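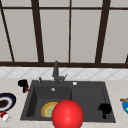

Standent Sink Set, student release
Maintained by Lizeth Montoya for the Rusesbridge robotics club
Last edited September 13, 2022

Read this before you train on it. The set has 3058 simulated episodes of kitchen sink tasks, recorded by club members between March and the end of summer. All of it is rendered. No real kitchen was involved, and I would not expect a policy trained here to survive one.

Known problems

The success flag comes from a script that checks object positions at the last step. I don't trust it. Of the 3058 episodes, 1056 were watched by a person, and the rest carry only the script's opinion. Filter on "reviewed" if you care. 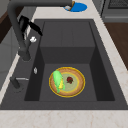 Fig. 1. Corn and a small red fruit on the plate in the basin, gripper up at the faucet.

Task names are loose. Two members wrote the prompts and did not agree on what "clear the sink" means. Does the plate count? The Condori loader treats both versions as one task, and I think that is wrong, but changing it breaks our old results.
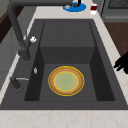 Fig. 2. Plate on the basin floor with nothing on it, gripper at the right side of the sink.

Object placement varies. The counters and cabinets hardly do. The baseline called Vorow scored well on our own test split, and that split uses the same kitchens as training. Treat the score as memorization until someone shows otherwise.

Splits

train, val, test, and "odd", where we put episodes with physics glitches. Some glitches are surely still in train.

Use

Fine for class projects and for checking that a loader runs. Please don't cite it as a benchmark.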